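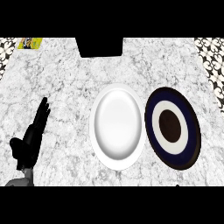 Two weeks with Mowat, and why I'm not deleting my old setup yet

Every April I get the itch to replace a tool that works fine. Last year it was my shell. This time it was my feed reader, a terminal program called Orkley that I've used for so long the key bindings have moved into my hands and out of my head. Innes Paterson has been telling me to try Mowat for months. He says it changed how he reads. Innes says that about a lot of software.

The pitch on the Mowat site is that you don't configure it. It watches what you open, what you skip, and how long you stay, and it sorts your feeds accordingly. No config file, no rules, no color scheme to fiddle with until 2 in the morning. I was doubtful going in, and you should read the rest with that in mind.

Installing it was easy, I'll give it that. One binary, one command, and it offered to import my subscriptions. I have 144 of them. It brought in all but 6, and didn't say which 6. I had to export the list back out and run a diff to find the missing ones. They were the feeds that need a login. Fair enough, a lot of readers choke on those, but print a line of output. Anything. The exit code was zero.

Then the sorting. For the first few days it put everything in date order while it was "learning", and I liked that quite a bit. Date order is what I want! Once it had learned, it decided I was very interested in release notes for a database I don't use, apparently on the strength of one long post I left open while I made lunch. The one feed I never miss, a guy who writes about old mail servers maybe four times a year, sank so far down the list that I found his new post by going to his site.

You can correct it. There's a key for "more like this" and a key for "less like this". I pressed the second one on the database posts until I felt silly, and they moved down a few rows. In Orkley I would have added one line to the filter file and never thought about it again.

About that "no config file" claim. There is one. It lives in a hidden directory, it's in a binary format, and it grows. Mine keeps the last 1000 reading events, going by what the dump command prints. You can't edit it by hand and you can't put it in version control in any useful way. If I set up Mowat on my laptop as well, it starts over from nothing unless I pay for Skolness, the sync service made by the same people. I haven't paid for Skolness.

Some of it is good. Search is quick, much quicker than Orkley's. Image-heavy posts don't wreck the layout. The unread count is right, and Orkley's has been off by one since the Pondville release, a bug I reported and then got used to.

Innes thinks I haven't given it enough time and that the sorting gets better after a month or so. Maybe. I'd like to know how he'd tell, given that he can't see what it's hiding from him either. I asked, and he sent me a link to the FAQ.

So for now both are installed. Mowat is there for searching old stuff, and Orkley is what I open with my coffee. If anyone has found a switch that turns the ranking off for good - I've looked through the man page, all of it - leave a comment.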